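Morby Boffer Longsword, 2nd run

Foam LARP sword, fiberglass core, latex skin. Same core as the Rosser but softer tip, passes most weapon checks (ask your game first, rules vary). Grip is wrapped suede cord. Comes in gray or rust. Left handed players, no differnce, its symmetrical.

Only 66 made this run. Next batch November, maybe.

Silicone spray before first use. Don't store it tip down!! Tip will bend and we cant fix that.

Shipping from Pledton, orders over $300 go free. Boxed flat.

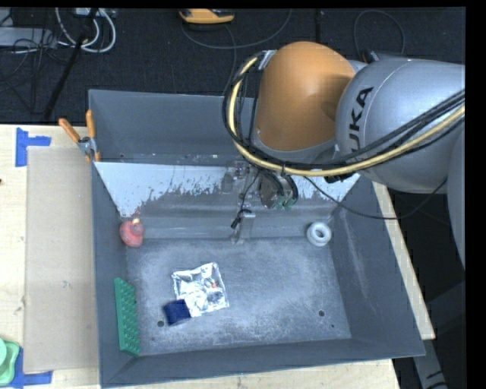

LARP WEAPONS > ONE-HANDED

Item no. 564. Returns ok if unused, email Wanda first.

Related items
Rosser Short Sword
Devenel Round Shield
Suede grip cord, pack of 4

Contact: Wanda Witkowska, Devenel Foam Arms | © Devenel | Back to top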